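Slide 1. Title

Thanks for having me. I'm covering the finger pad comparison for the hand-held grippers. The arm results are in the second talk, so hold those questions.

Slide 2. What we wanted to know

Two pads, same gripper body, same camera position. Which one drops less, and which one is easier to train people on.
Villa pad: rubber, notched, with a mesh insert.
Vada pad: rubber, cup shaped, no insert.
Mention that both fit the same mount. Swapping takes one hex key.

Slide 3. Setup

Room in the Fotville office. We ran 18 objects, from a marker pen up to a full water bottle. Total of 1,569 grasps counted across both pads. Every operator used both. Half started with Villa, half with Vada.
Grip force limit set at 40 newtons for everything. Say this slowly, somebody always asks.

Slide 4. The view the operator's camera records

Leave this one up for a bit. Point to the dark pad with the mesh folded into a V, and the narrow gap between the halves. Then the second device on the right with the rounded cup pad and the small round camera near its top. The gap matters for the next slide. 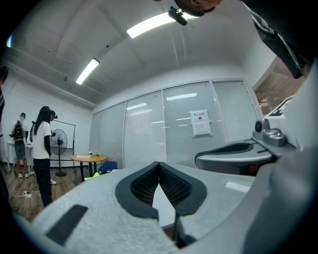

Sanaa Badawi asked at the dry run whether the mesh wears out before the rubber does, and if so, whether the drop numbers from the last sessions should be thrown out. She wanted the insert changed on a schedule.

Answer for her, and put it in the talk: yes, it wears first. We changed inserts every 350 grasps. Drops went up a little toward the end of each insert, mostly on the bottle. We kept those sessions in.

Slide 5. Results

Villa dropped fewer of the thin objects. Vada did better on anything round.
Thin cards were bad on both. With Villa they slid into the gap and turned sideways.
New operators learned Vada faster. By the second session there was no difference.
Skip the per-object table if we are running late.

Slide 6. What's next

El Sherbiny is cutting a stiffer insert for us. First parts are due in May. Same objects, same force limit, then we repeat on the arm.
Questions.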